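Home | Household Guidance | Windows and Textiles | Contact

Care of Sheer Curtains

Residents of Eleck House are asked to observe the following guidance when handling the sheer curtains in their apartments. Open-weave fabric snags easily, and a pulled thread cannot always be repaired.

1. Remove rings and bracelets before touching the fabric.

2. Draw the curtain by the edge, at mid-height, using a light and even pull. Do not tug from the hem.

3. Dust monthly with the soft brush attachment – lowest suction only.

4. Arrange the folds by hand in daylight, when creases show most clearly. Work from the top down, taking one pleat at a time.

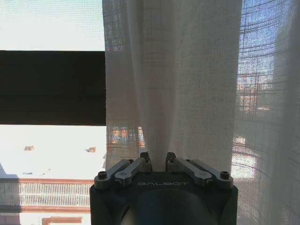 5. Wash every December in a mesh bag, on a cold, gentle cycle. Rehang while damp.

Replacement panels measure 106 inches in length and may be requested from Dymphna Mulcahy at the housekeeping office.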